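Fundorstead Open Day

The Fundorstead open day is a yearly demonstration of robot arms and the software used to plan their movements, held in February at the Fundorstead training center in Duvirberg. It began as a small gathering for local teachers and has grown into one of the liveliest public robotics events in the area, with around 900 visitors at the most recent one.

Tabletop demonstration

The best-loved part of the day is the simulated tabletop, a virtual room shown on a large screen and run by Nelli Tikkanen and Tài Ninh. A single white arm works over a perforated surface set with plates, mugs and baskets — plain household things, and wonderfully hard for a robot to handle well. Sessions start at 10 a.m. and last 20 minutes.
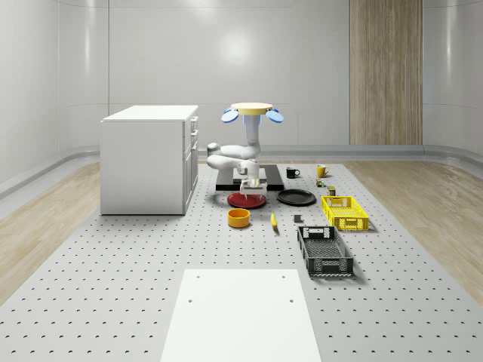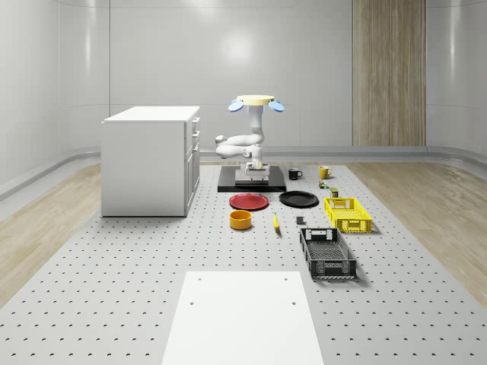

The simulated room, with the arm over its table. 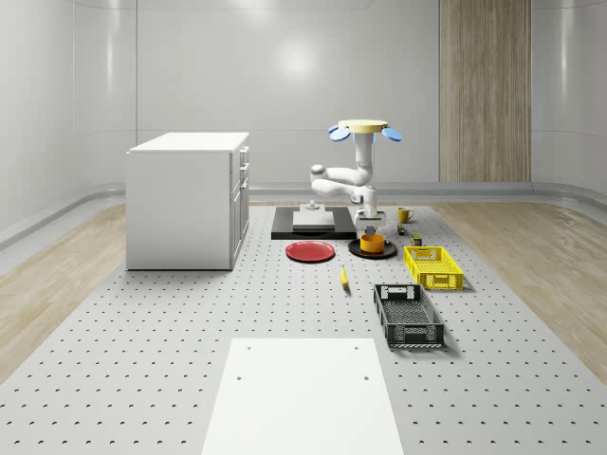 Gripper above the bowl, which rests on the black plate.
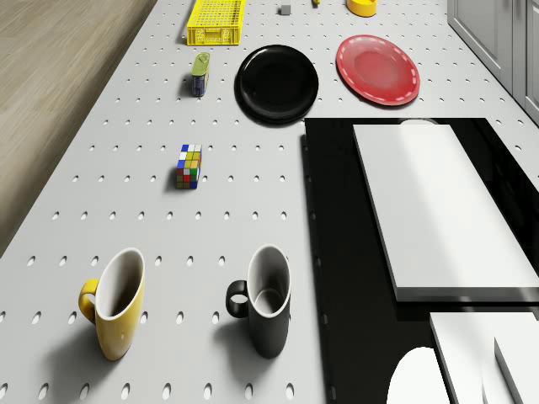
Visitors may ask for a layout of their own, and Ninh rebuilds the table while they wait. Children tend to ask for everything to be stacked — a request the planning software, Lamik, takes very seriously! The library behind it holds 126 layouts, many of them suggested by the public.

Talks and workshops

Latifa Lamrani gives the opening talk, a fast and cheerful tour of how grasp planning has changed during her career. Charoen Nilsuwan leads 2 hands-on workshops in the afternoon, each with 4 workstations. Places go quickly, and latecomers are welcome to stand at the back and watch.

History

The first open day was organized by Jouko Hämäläinen in the Voß building, a former print shop with a single usable socket. The event moved to its present hall after the second year.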